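Ticket: Hot water runs out early, upstairs bathroom
Status: Closed
Unit: Callano 45-gallon electric, garage
Opened by: Fathima Ranasinghe
3 comments · 2 shares

Reported problem
Shower upstairs goes lukewarm after a few minutes. Kitchen sink is fine. Started in May, the week after the new shower valve went in. The heater is set to 120 and hasn't been touched.

Checked so far
Breaker is on and has not tripped. No leaks at the tank or the supply lines. Drew a glass of hot water at the kitchen and it read 118 on a cooking thermometer. Same test at the upstairs tub spout read 101.

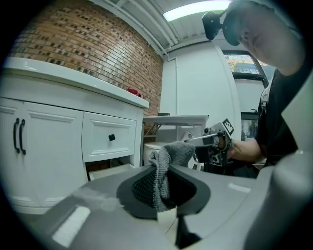 Ran the tub on full hot for 14 minutes. It started at 101 and dropped to 94. The kitchen tap was still at 117 right after, so the tank was not out of hot water. That points to cold getting in somewhere between the tank and the shower.

Reply from Wollus support
They asked for the valve model (Wollus single handle, pressure balanced) and whether the limit stop had been set at install. I did not know. They said the stop ships in the coldest position and the plumber is supposed to adjust it. They also said a bad check valve can let cold cross over into the hot side, and to test for that before taking the handle off.

Crossover test
1. Shut the cold inlet at the heater.
2. Opened the hot tap at the upstairs sink.
3. Waited. Flow slowed but never stopped, still a steady trickle after five minutes.
4. Closed the service stops on the shower valve and repeated. Flow stopped completely.

So cold is crossing over at the shower valve. Opened the service stops and the heater inlet again before going on.

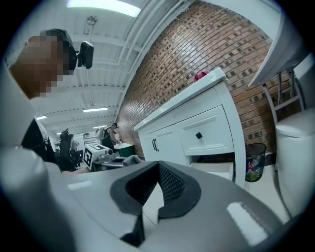

Wollus agreed to send a new cartridge under warranty. Part took four days. In the meantime we used the downstairs shower, which is on the old Ranow valve and has never had this problem.

Cartridge swap
Closed the service stops, pulled the handle and trim, removed the clip. The old cartridge was stiff and needed the puller. One of the two check valves in it was stuck open with a bit of plumber's tape. Flushed the body into a bucket before putting the new one in. Greased the O-rings. Moved the limit stop two notches toward hot.

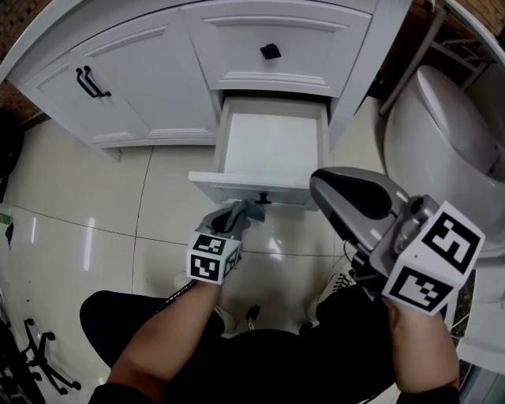
Reading time: 2 min

Retest
Tub spout now reads 116. Ran it 14 minutes again and it ended at 114. Crossover test repeated, flow at the sink stops within seconds. Left the heater at 120.

Checked again after 24 hours, same numbers. No drips at the trim. Closing this one. If it comes back, pull the cartridge first and look for more tape.

Related tickets
Atanasov bath fan hums on low speed
Kitchen sprayer loses pressure
Toilet refills on its own at night

Last updated: 4:45 p.m.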